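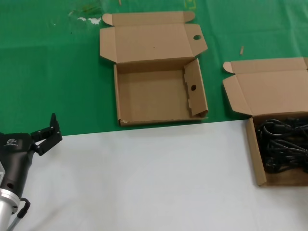

Green cloth on a table

Bralia portable stage deck

Hire or buy from Clototura, Plaltdale

The Bralia is a folding stage deck for small venues, pub back rooms, school halls and function suites. It is made for places that put on a band or a comedy night now and then and need the floor back afterwards. Each deck has an aluminium frame and a birch ply top with a non-slip finish. The legs fold into the frame and lock with a sprung pin.

Decks are 1,942 mm long and half as wide. They join on any side with the clamps supplied, so you can build out to a wider or deeper stage as you get more of them. One deck takes 2 people to lift and carry. Please don't drag them, as it wears the feet and marks wooden floors.

Price

Hire is £345 for a standard set, for one night or a weekend. The price is the same either way. It covers the decks, legs, clamps, one set of steps and a black skirt for the front. VAT is extra.

To buy, please ask for a quote. What you pay depends on the leg height and on whether you want the storage trolley.

What is in the standard set

Six decks
Legs at low or medium height (tell us which when you book)
Deck clamps and a key
One set of steps with a handrail
Black skirt with hook tape, front only
Printed layout sheet

Extras

Side and back skirts
Second set of steps
Guard rail for the back edge
Drum riser, single deck on short legs
Access ramp for the low stage only
Trestle tables for merchandise or the mixing desk
Table cloths in black or green
Cable ramps

The ramp is long and needs a clear run at one side of the stage. Measure up before you order it. We can't supply a ramp for the medium height.

Choosing a height

Low suits rooms where most of the audience is seated or the ceiling is not much above normal house height. Medium is better for a standing crowd. Remember to allow for the singer's raised arms and for any lights hung over the stage. If there are ceiling fans, go low.

Mixed heights can be done if you want the drums higher at the back, but you will need the drum riser. The ordinary legs can't be used in different lengths on the same joined block.

Putting it up

Start with the deck in the back corner and work forwards. Open all the legs and check that each pin has clicked home before you turn the deck over. Set the next deck beside it, line up the edges and fit the clamps by hand, then tighten them with the key once the whole block is standing. The feet have a screw adjuster for uneven floors. Steps go on last and hook over the frame.

Skirts press on to the strip round the edge. They are treated with flame retardant and must not be washed. Brush them down or send them back dirty.

Loads

The safe load is printed on a plate under each deck. It is for an evenly spread load on level ground. An upright piano should sit across a join with its castors on spreader boards, which we can lend you. Grand pianos need a different product and we don't stock one.

The Bralia is for indoor use. It can go under a marquee with a hard floor but not on grass.

Delivery and collection

We deliver to Plaltdale and the surrounding villages from our own van. Delivery is to the ground floor, just inside the door. If the stage is going upstairs, say so when you book and we will quote for a second pair of hands.

You can collect from our Haverford depot free of charge. You will need a long wheelbase van. The decks stack flat, and we have straps you can borrow. Sets have to be back at the depot by noon on the day after the hire ends.

Booking

We hold a date for you once we have a deposit. You can change the date once without charge if we have stock free. Dates in March are filling up and the drum riser is already out on most weekends that month.

Cancel 31 days or more before the hire starts and the deposit is returned in full. After that we keep it, unless we can hire the set to someone else for the same date.

Damage

Scuffs and scratches on the deck top are normal wear. Gaffer tape is fine if you peel it off before the set comes back. We charge for screws put into the decking, paint, missing clamps and bent legs. Clamps are the thing most often left behind, so check under the skirt when you pack up.

Product code: BRALIA-S
Prices checked January 30, 2026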